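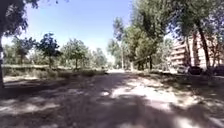 Someone going by Okabe replied to my last post to ask why I don't just threshold on brightness and be done with it. Fair question! I've had it a few times now, so I'm going to answer it in a thread and then go and make tea.

1/ Quick recap for anyone new. I write the path-following software for a small ground robot, project name Plinodton. No lane markings, no kerbs, just dirt and trees and whatever the sun is up to. The job is to work out which bit of the world is path and stay on it.

2/ So, brightness. Dry dirt in full sun is pale. The same dirt in deep tree shade is dark, and so is the verge next to it. Threshold for "pale" and you get a lovely mask of the sunny blotches and nothing else. The planner then tries to hop between them like stepping stones. I have watched it do this. It's quite sweet and completely useless.

3/ My first go (please don't laugh) was to convert to a colour space that splits lightness from hue and throw the lightness away. Works nicely on cloudy days! In hard sun it falls over, as the bright patches clip to nearly white and have no hue left to speak of, and the shade goes blue from the sky.

4/ Second go was a little segmentation network. I labelled 1,344 frames myself over a couple of months and my wrist has still not forgiven me. Three classes: path, not path, don't care. "Don't care" was the best decision I made in the whole project. Sky goes in there, and so does anything high up in the trees.

5/ It was good. Then it got to a big band of shadow lying right across the path and decided the path had ended. Full stop, robot sits there, me swearing quietly behind it. The edge of a shadow and the edge of a path look awfully alike if you only ever look at one frame.

6/ What fixed most of it was boring. I stopped trusting any single frame. Each mask gets projected onto the ground and added to a rolling grid, and every cell keeps a running score. One bad frame can nudge a cell but it can't flip it. I settled on 10 frames of history after trying more and finding it got sluggish on bends.

7/ The other thing was faking shadows in training. I paste random leafy blobs over the labelled frames, darken underneath, blur the edges a bit, leave the labels alone. 3,000 of those went in with the real ones and the "path has ended" stops pretty much went away. Cheapest data I've ever made.

8/ Somebody on the Zorisach forum suggested locking exposure. I tried it! It helps in the open and then the shady side turns to soup. Letting auto exposure run but capping how fast it can change is a better deal. It still pumps a bit coming out from under big trees, and I slow the robot down while that's happening.

9/ Still broken: parked cars in deep shade. A dark car under a dark tree next to a dark verge is one big smudge as far as the network is concerned. Path following doesn't mind, it's all "not path", but I'd like the planner to know there's something solid over there. Depth will probably have to do that bit.

10/ And low sun, ugh. Everything above is for when it's high up. By September the shadows are long and stripy and point along the path half the time, and I don't have enough frames of that yet.

11/ I'm tidying up the grid code so it can go out under the Brimalcombe repo with the shadow paster. The config file is a disgrace, so give me a bit. If you've got a better trick for clipped highlights, please shout, I'm all ears.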